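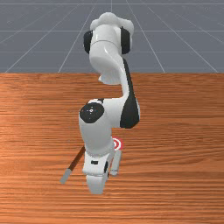

**Drirano** is an open-source runtime for small microcontrollers, written mostly in C with a smaller part in Rust. It provides a task scheduler, timers, and a common way to talk to buttons, sensors and displays. The project is used mainly by hobbyists and in introductory courses on embedded programming.

## History

Drirano began as the internal firmware of Stusen, a small maker of data loggers for greenhouses. The company needed the same program to run on two different chips, and the code that hid the differences between them slowly became a separate library. Stusen later published this library under a permissive license and moved its development to a public repository.

The first public version supported only one board, the Sivari, which Stusen sold as a kit. Support for other boards was added by outside contributors. The Rust part came later, after the original serial driver was found to lose bytes when two tasks wrote at the same time. The driver was rewritten, and new drivers have been accepted in either language from then on.

## Design

### Scheduler

The scheduler is cooperative. A task runs until it gives control back, and no task can interrupt another one. Each task has a fixed priority from zero to seven, so there are 8 levels in total. When several tasks at the same level are ready, they run in the order in which they became ready.

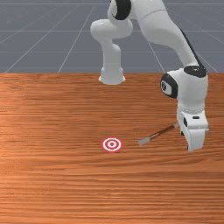
*Simulated robot arm above a wooden tabletop.*

Interrupt handlers are kept short by convention. A handler normally places an event in a queue and returns, and the task that owns the queue does the remaining work. The queue has a fixed length that is chosen when the program is compiled. If it is full, the newest event is dropped and a counter is increased — this counter can be read from the debug console.

### Memory

Drirano does not use a heap. All tasks, queues and buffers are declared in advance, and the linker reports an error if they do not fit. The smallest useful configuration, with one task and one timer, takes 2,000 bytes of flash memory.

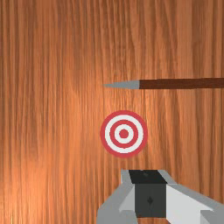

Because memory is fixed at build time, a program cannot create new tasks while it is running. Users who need this usually declare a number of idle tasks and give them work later. The manual describes this method in its chapter on patterns, together with its main disadvantage: every idle task keeps its own stack, even when it is never used.

### Drivers

A driver is a table of four functions: open, close, read and write. Drivers for common parts are included in the main repository. The release of May 1, 2026 contained 56 of them, most for temperature sensors and small displays.
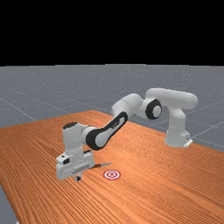
## Tools

Programs are built with a command-line tool called Friesen. It reads a text file that names the board and the drivers, then produces the image to be written to the chip. Friesen can also open a serial console and show the stack use of each task. It runs on Linux, macOS and Windows, but on Windows the console does not show colors.

## Limitations

The cooperative scheduler makes Drirano a poor choice for programs with long calculations, as one slow task delays all the others. There is no memory protection between tasks. Networking is not part of the runtime, and the available network libraries are maintained separately, with different licenses.

## See also

- Cooperative multitasking
- Real-time operating system
- Board support package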